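젠드소프(Gendthorpe) 휴양숙소 운영자 협의회 정기회의록

개회: 오후 2시, 협의회 회의실
회의 성격: 4월 정기회의
의장: 협의회장
배포: 정회원, 준회원, 하버 관리사무소(참조)

의장은 정족수가 충족되었음을 확인하고 개회를 선언하였다. 전차 회의록은 "열쇠 보관함" 항목의 문구 한 곳을 수정하는 조건으로 승인되었다. 종전의 "설치를 의무로 한다"는 "설치를 권고한다"로 바로잡는다. 수정본은 이번 회의록과 함께 회람한다. 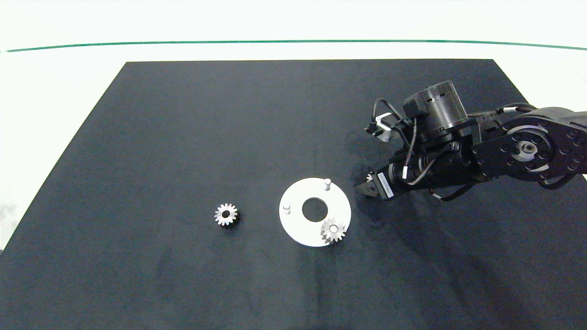

**미모자 라둘로비치 (Mimoza Radulović)**
협의회 서기, 회의록 작성

## 전차 회의 후속 조치

서기는 전차 회의에서 위임받은 사항의 처리 결과를 다음과 같이 보고하였다.

- 방파제 입구의 숙소 안내판은 글자 크기를 키워 다시 제작하기로 하고 시안을 받았다. 시안에서 이바노프(Ivanov) 산장의 표기가 누락되어 수정을 요청하였다.
- 성수기 쓰레기 수거 횟수를 늘려 달라는 요청서는 하버 관리사무소에 접수되었다. 회신은 아직 없다.
- 공동 안내 책자의 조수 시간표 면은 해마다 바뀌는 내용이므로 본문에서 분리하여 낱장으로 끼우기로 하였다.
- 탈퇴 의사를 밝힌 회원 숙소 한 곳은 소유주 변경에 따른 것으로 확인되었다. 새 소유주에게 가입 안내문을 발송하였다.

의장은 수거 요청 건에 대하여 부활절 휴가 기간 전까지 회신을 받을 수 있도록 관리사무소에 재차 문의할 것을 지시하였다.

## 안건: 입·퇴실 시각 조정

현행 권고 기준은 입실 오후 4시, 퇴실 오전 10시이다. 이 기준은 협의회 설립 당시부터 유지되어 왔으며, 대부분의 회원 숙소가 따르고 있다. 운영분과는 교대일마다 좁은 항구 도로에 퇴실 차량과 입실 차량이 한꺼번에 몰려 주민 불편이 커지고 있다고 보고하였다. 특히 입실 시각보다 일찍 도착한 투숙객이 하역장 앞에서 대기하는 일이 잦아 어민 차량의 통행에 지장이 있었다.

운영분과가 제출한 조정안의 요지는 다음과 같다.

1. 부두 쪽 숙소와 언덕 쪽 숙소의 입실 시각을 달리하여, 언덕 쪽은 현행대로 하고 부두 쪽은 오후 5시로 늦춘다.
2. 퇴실 시각은 변경하지 않는다.
3. 일찍 도착하는 투숙객에게는 마을 위쪽 공영 주차장을 이용하도록 예약 확인서에 명시한다. 공영 주차장에서 부두까지의 보행 거리는 600m가 넘으므로, 짐이 많은 투숙객을 위한 안내를 함께 싣는다.

부두 쪽 숙소를 운영하는 회원들은 입실 시각을 늦추면 경쟁 지역에 비해 불리해질 수 있다는 우려를 표하였다. 주말을 끼고 짧게 머무는 투숙객에게는 한 시간의 차이도 작지 않으며, 저녁 식사 예약 시각과 맞물려 불만이 생길 수 있다는 의견이었다. 이에 대하여 운영분과는 청소 시간이 늘어나는 만큼 객실 상태에 대한 불만이 줄어들 것으로 예상한다고 답하였다.

언덕 쪽 회원 가운데서는 조정안에 찬성하되, 시행 전에 이미 확정된 예약에는 적용하지 말아야 한다는 의견이 나왔다. 의장은 이 의견이 타당하다고 보고 조정안에 경과 규정을 추가할 것을 제안하였다.

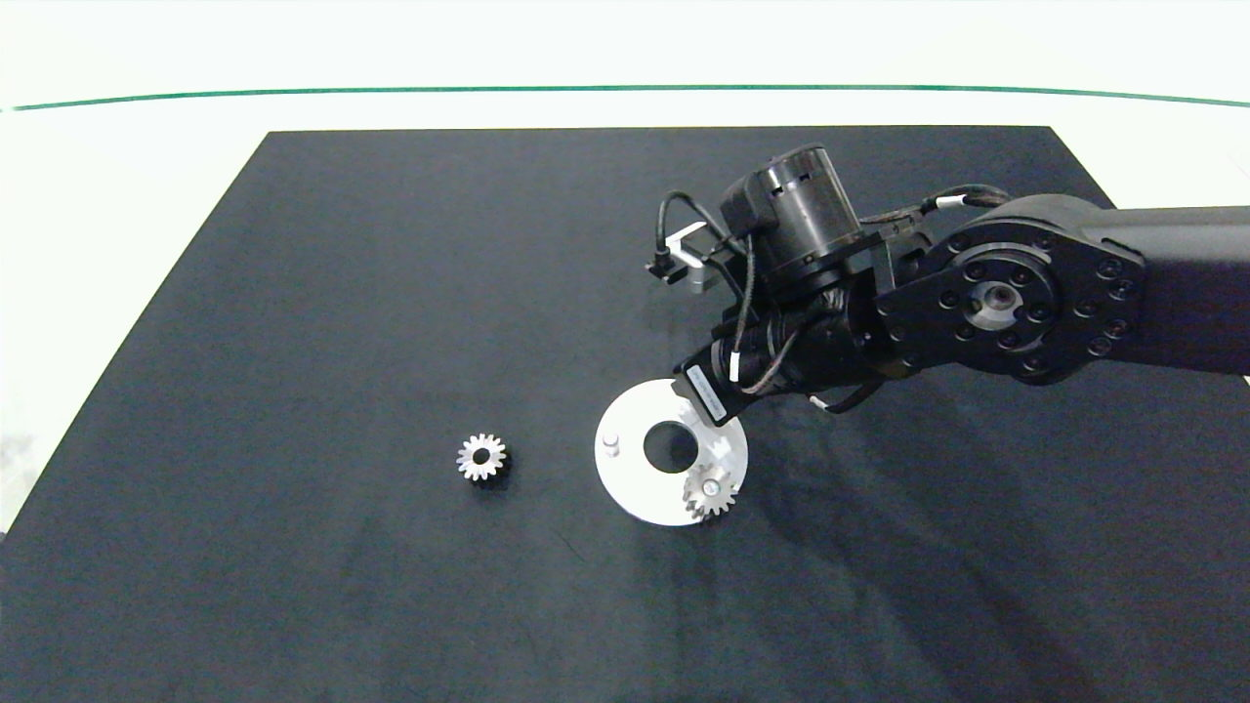
한 참석자는 시각을 나누는 방식 자체에는 반대하지 않으나, 투숙객이 부두 쪽과 언덕 쪽의 구분을 알 수 없으므로 예약 단계에서 시각만 분명하게 표시하고 구역 명칭은 쓰지 않는 편이 낫겠다고 발언하였다. 아울러 가족 단위 투숙객 중에는 숙소 두 곳을 나누어 예약하는 경우가 있어, 일행의 입실 시각이 서로 달라지는 상황에 대한 지침도 필요하다고 덧붙였다.

운영분과는 해당 지적을 수용하였다. 같은 일행이 여러 숙소를 예약한 경우에는 숙소 운영자 간 협의를 거쳐 이른 쪽 시각에 맞출 수 있도록 하는 문구를 추가하기로 하였다.

**의결:** 조정안을 수정 가결한다. 여름 성수기 시작과 함께 시행하며, 시행 전 확정된 예약에는 종전 시각을 적용한다. 반대한 회원의 의견은 요청에 따라 본 회의록에 남긴다.

## 안건: 침구 및 수건 세탁 위탁

공동 위탁업체 페마텍스(Fematex)와의 계약이 시즌 종료와 함께 만료됨에 따라 갱신 여부를 논의하였다. 구매분과는 업체가 제시한 갱신 조건을 설명하였다. 침구 한 벌당 기본 단가는 동결하되, 교대일 당일에 추가로 요청하는 물량에는 건당 3,000원의 가산금을 새로 적용한다는 내용이다.

구매분과는 가산금 신설에 대하여 업체 측과 한 차례 면담하였으며, 업체는 당일 추가 요청으로 인한 별도 운행이 지난 시즌에 크게 늘었음을 이유로 들었다고 보고하였다. 다만 업체 귀책으로 물량이 부족한 경우에는 가산금을 부과하지 않는다는 점을 구두로 확인하였다.

회원들은 구두 확인만으로는 충분하지 않으며 계약서에 명문으로 규정하여야 한다는 데 의견을 같이하였다. 수건의 색상 구분에 대해서도 논의가 있었다. 현재 해변용 수건과 욕실용 수건이 섞여 회수되는 일이 반복되고 있으며, 숙소별로 봉투를 달리 쓰고 있어 분류에 혼선이 있다. 봉투 규격을 통일하는 방안은 비용 산정이 끝나지 않아 이번 회의에서 결론을 내리지 않았다. 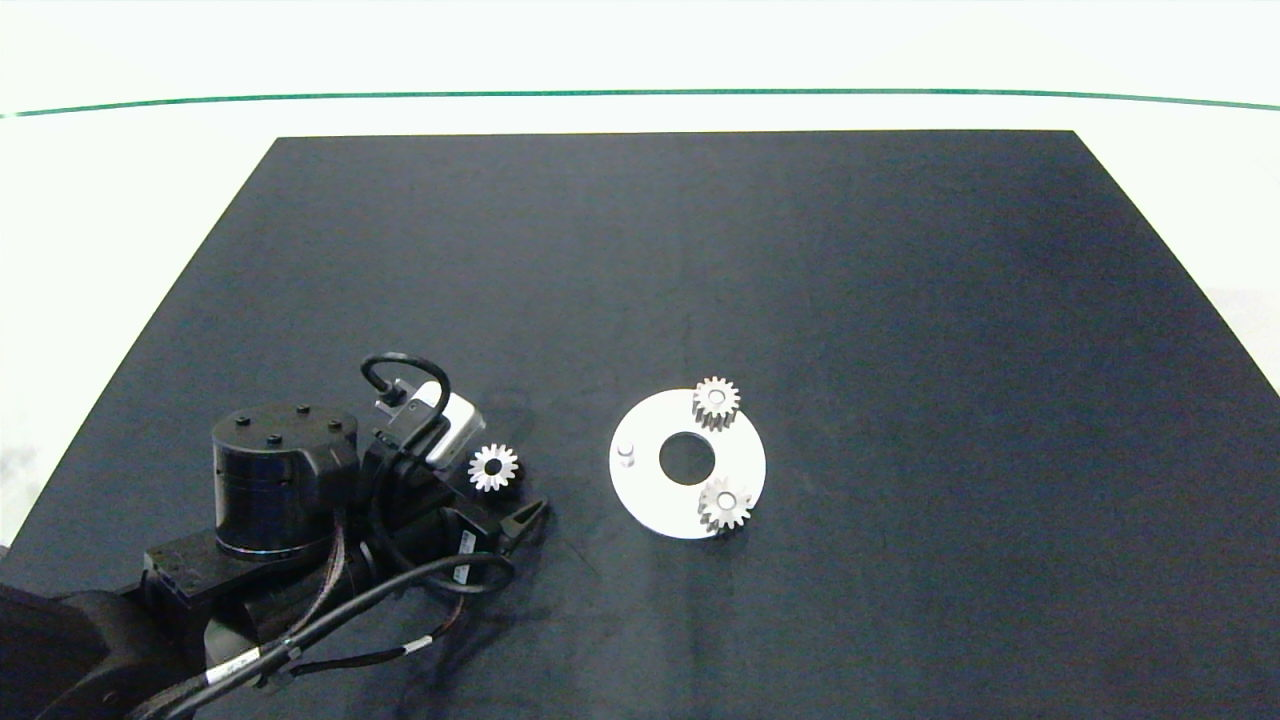
구매분과는 봉투 비용을 협의회 공동 예산에서 부담할지, 사용량에 따라 회원별로 정산할지에 대해서도 의견을 구하였다. 객실 수가 적은 숙소의 경우 균등 부담이 불합리하다는 점이 지적되어, 사용량 기준 정산을 우선 검토하기로 하였다. 또한 겨울철에 휴업하는 숙소는 휴업 기간의 최소 물량 약정에서 제외되어야 한다는 요구가 있었고, 구매분과는 이를 협상 조건에 포함하기로 하였다.

**의결:** 다음 조건이 계약서에 반영되는 경우에 한하여 갱신을 승인한다.

- 업체 귀책에 따른 추가 배송에는 가산금을 부과하지 아니한다.
- 휴업을 사전에 통지한 숙소에는 최소 물량을 적용하지 아니한다.
- 분실 또는 훼손된 침구의 변상 기준을 별표로 첨부한다.

## 안건: 공동 예약 시스템

서기는 공동 예약 시스템 후르논(Hurnon)의 운영 현황을 보고하였다. 지난 시즌 중 예약 가능일 표시가 실제와 다르게 나타난 사례가 회원들로부터 접수되었으며, 대부분은 외부 예약 사이트와 병행 사용하는 숙소에서 발생하였다. 중복 예약이 발생한 투숙객에게는 인근 회원 숙소를 대체로 안내하였고, 차액은 해당 숙소가 부담하였다.

보고 후 다음 사항이 논의되었다.

- **달력 갱신:** 외부 사이트를 병행하는 숙소는 예약 확정 즉시 공동 시스템의 달력을 갱신하여야 한다. 자동 연동 기능의 도입은 견적을 받은 뒤 다시 논의한다.
- **숙소 소개문:** 전망, 주차, 계단 유무에 관한 설명은 사실에 부합하여야 한다. "바다 전망"이라는 표현은 거실 또는 주 침실의 창에서 바다가 보이는 경우에만 사용하도록 권고한다.
- **예약금:** 예약 시 받는 보증 예치금을 150유로로 통일하자는 제안이 있었다. 장기 투숙과 단기 투숙에 같은 금액을 적용하는 것이 적절한지에 대하여 의견이 나뉘어 표결에 부치지 않고 운영분과에 회부하였다.
- **취소 규정:** 여객선 결항으로 인한 취소의 처리 기준이 숙소마다 다르다. 투숙객의 혼란을 줄이기 위하여 공통 문안을 마련하되, 환불 비율은 각 숙소의 재량으로 둔다.

이바노프 산장은 비수기 단체 예약에 한하여 공동 시스템을 거치지 않고 직접 접수할 수 있도록 허용해 줄 것을 요청하였다. 의장은 회칙상 직접 접수가 금지되어 있지 않음을 확인하고, 다만 확정된 일정은 다른 숙소와 같은 방식으로 달력에 표시하도록 당부하였다.

**의결:** 숙소 소개문 권고 기준을 승인한다. 나머지 사항은 위 논의에 따라 소관 분과에서 처리한다. 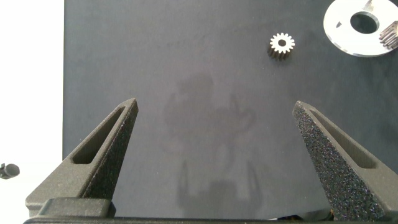

## 안건: 투숙객 안내 책자

편집분과는 개정 중인 공동 안내 책자의 진행 상황을 보고하였다. 해안 산책로 구간의 일부가 우회로로 바뀌어 지도를 다시 그렸으며, 식당과 상점의 영업시간은 변동이 잦아 책자에 싣지 않고 각 숙소의 게시판에 따로 붙이기로 하였다. 비상 연락처 면은 표지 안쪽으로 옮긴다.

소음에 관한 안내문의 표현을 두고 논의가 있었다. 초안의 "금지한다"는 어조가 지나치게 강하다는 의견과, 항구 골목은 소리가 크게 울리므로 분명하게 알려야 한다는 의견이 있었다. 협의 끝에 오후 10시 이후에는 테라스와 마당에서의 대화를 삼가 달라는 문구로 정리하였다. 외국어판의 번역은 국문 원고가 확정된 뒤 착수한다.

**의결:** 편집분과의 보고를 접수하고, 최종 원고를 차기 회의에 상정하도록 한다.

## 기타 사항

- 난방용 장작의 공동 구매를 희망하는 회원은 구매분과에 물량을 알린다.
- 일부 숙소의 진입로에 가로등이 꺼져 있다는 신고가 있었다. 서기가 위치를 취합하여 관리사무소에 전달한다.
- 회비 납부 고지서는 이번 회의록과 별도로 발송한다.

## 조치 사항

| 내용 | 담당 | 기한 |
|---|---|---|
| 쓰레기 수거 요청 재문의 | 서기 | 즉시 |
| 입실 시각 조정 안내문 작성 및 배포 | 운영분과 | 성수기 전 |
| 페마텍스 계약 조건 협상 | 구매분과 | 차기 회의 |
| 후르논 자동 연동 견적 요청 | 서기 | 차기 회의 |
| 보증 예치금 기준 검토 | 운영분과 | 차기 회의 |
| 안내 책자 최종 원고 | 편집분과 | 차기 회의 |

차기 회의의 일시는 하버 관리사무소의 회신 여부를 고려하여 의장이 추후 통지하기로 하였다. 추가 발언이 없어 의장은 오후 4시에 폐회를 선언하였다.

본 회의록에 대한 정정 요청은 차기 회의 개회 전까지 서기에게 서면으로 제출한다.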